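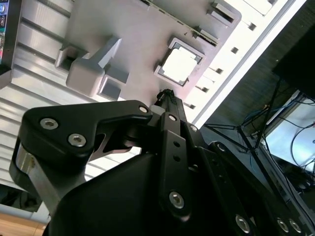

Bench and Chassis Safety Checklist - Clerkel Repair Shop, Room 3
Form 1117. Completed Wednesday, before the first job.

1. Fixture tray seated flat on the bench, no rocking. OK
2. Recessed slots in the tray free of screws and metal chips. OK
Comment: vacuum only. Compressed air pushes chips under the tray.
3. Raised block on the tray checked for cracks at the base. OK
4. Wrist strap and mat tested at the Plondeo meter. OK
5. Power cord removed from the computer before the side panel comes off. OK
Comment: hold the power button down for a few seconds after unplugging.
6. Bench lamp and outlet strip, cords undamaged. Action needed
Comment: outlet strip has a loose switch. Replacement ordered from Bodon.
7. Cables in the chassis routed clear of the processor socket. OK
8. Edges of the drive cage and brackets checked by eye before reaching in. OK
Comment: stamped metal edges cut. Gloves are in the Cele drawer.
9. Coin-cell battery seated in its holder. OK 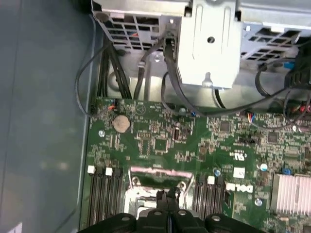 Evening shift asked whether item 9 could move ahead of item 7, as the cables often get pushed aside to reach the battery and then have to be checked twice. Agreed for the next issue of the form.

10. Loose screws counted back into the cup. OK
11. Walkway behind the bench clear to 600 mm. Action needed
Comment: 2 cartons moved - recheck at end of shift.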